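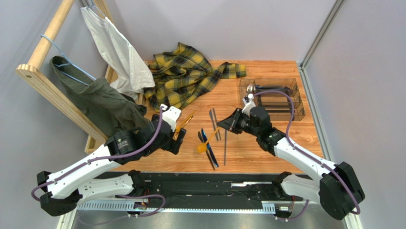 An amber-orange fork on the tabletop, with two robot arms for company.

I've wanted to see the Stenden cutlery works since my aunt gave me a set of their salad servers as a wedding present, so when the open day came up in August I had my name down before I'd even checked the train times. (Check the train times. I got in at 4 and the last tour had been moved up, and I only squeezed on because a family from Stinau dropped out!)

The factory sits behind the old canal, and you smell it before you see it – warm plastic and machine oil, a bit like a new shower curtain. Our guide was Genowefa Kołodziej, who has been on the molding floor for 22 years and walks very fast. I spent half the tour jogging to catch up and missed most of the part about dyes, which is a shame as the color room was what I'd come for.

What I did catch was the sample cabinet. They keep one of every piece they've ever made, 1178 of them, in shallow drawers like the ones in a map library. You're allowed to pull them open! There are pickle forks and ice cream paddles and a terrible green ladle from the seventies that I would have bought on the spot. My favorite drawer was the picnic ware, all those see-through colors, and I stood there holding things up to the window until somebody coughed behind me.

The molding floor itself was louder than I expected and we had to wear earplugs, so most of the explaining happened out in the corridor afterward. Each mold gets a number and a nickname. Number 276 is called the Bishop, and even Genowefa didn't know why. A man named Jerome Pangilinan let us feel the weight of a mold insert for a teaspoon, and I nearly dropped it on my foot.

Then there was the shop. It's small and the line was out the door, but the seconds bin is worth every minute of it. I came home with a pile of mismatched dessert spoons and a cake server with a bubble in the handle, which I like better than a perfect one. They only took cash at the bin, so bring some.

Coffee was in the Ortuño room upstairs and it was weak, but the plum cake was lovely and I had two slices. If you're driving, park by the Kivano warehouse and walk over the footbridge, the front lot fills up early. And wear flat shoes! I'm going back next summer for the color room, and this time I'll be standing right at the front.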